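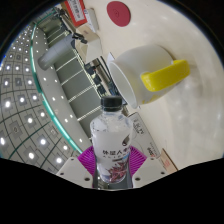 How much water should be stored before the supply is turned off?
Put aside enough for drinking, cooking and flushing for the whole time the softener is being fitted, plus one extra bottle for each person in the house.

Section 6: Fitting the Astix water softener

Before you start

Fitting takes about 8 hours for one person working alone. The cold supply to the house is off for part of that time. Drinking water should be drawn from the kitchen tap before the stop valve is closed, and kept in clean bottles or jugs with lids. Fill a bucket for each toilet as well.

Check that these are in the carton:

Softener cabinet with lid
Bypass valve, assembled
Two flexible hoses
Drain hose, clear
Overflow elbow and clip
Power adaptor
Bag of fibre washers
Hardness test strips

The Hirnwood cabinet is the narrower of the two and comes without the overflow elbow fitted. The Jondesen cabinet has the elbow already in place, so step 6 can be skipped.

CAUTION: Do not lift the cabinet by the valve head. Hold it by the base and keep it upright.

Choosing the place

Stand the cabinet on a level floor, close to where the mains pipe comes into the building. It needs a drain point and a socket within reach. Leave enough room above the lid to pour in a bag of salt. Garages are suitable only if they stay above freezing all winter.

Keep one tap on the unsoftened supply. In most houses this is the cold tap at the kitchen sink. The outside tap should also be left on hard water, as softened water is wasted on the garden.

Fitting

1. Close the stop valve. Open the lowest cold tap in the house and let the pipes drain.

2. Turn off the boiler or immersion heater at the wall.

3. Cut the mains pipe after the branch to the kitchen tap. Fit the two tee pieces and the isolating valve between them.

4. Place a fibre washer in each end of the flexible hoses. Connect the first hose from the upstream tee to the port marked IN, and the second from the port marked OUT to the downstream tee.

5. Tighten the nuts by hand, then give each a further quarter turn with a spanner.

Note: Do not use jointing paste or tape on the hose nuts. The washer makes the seal.

6. Push the overflow elbow into the hole at the back of the cabinet and fasten the clip from the inside. Run the overflow pipe downhill to the outside.

7. Fix the clear drain hose to the valve head and lead it to the drain. Leave an air gap at the end. The hose must not sit below the water in a trap or gully.

8. Set the bypass valve to BYPASS. Open the stop valve slowly and check every joint for drips.

9. Move the bypass valve to SERVICE a little at a time. Air will spit from the taps until the tank is full.

10. Run a cold bathroom tap until the water is clear.

11. Turn the boiler or immersion heater back on once the hot taps run steadily.

CAUTION: If a joint leaks, return the valve to BYPASS and close the stop valve before loosening any nut.

Setting the controls

Plug in the adaptor. The display shows the time and a flashing figure for hardness. Dip a test strip in water from the kitchen tap, compare it with the card, and enter the result with the arrow keys. Press SET twice to save.

The clock must be right, as the unit cleans itself at night. To change the cleaning time, hold SET until CL appears.

Adding salt

Use tablet or block salt made for softeners. Table salt and rock salt will block the valve. Fill to the line inside the cabinet and close the lid. A fault code of 13 means the salt is low or has formed a crust. Break the crust with a wooden spoon handle and press SET.

Fault code 106 means the valve has stopped part way through a clean. Unplug the unit, wait a few minutes and plug it in again. If the code returns, set the valve to BYPASS and contact the Snorradóttir service desk with the serial number from the label under the lid.

Guide revised March 25, 2021. Section 7 covers yearly cleaning of the salt tank.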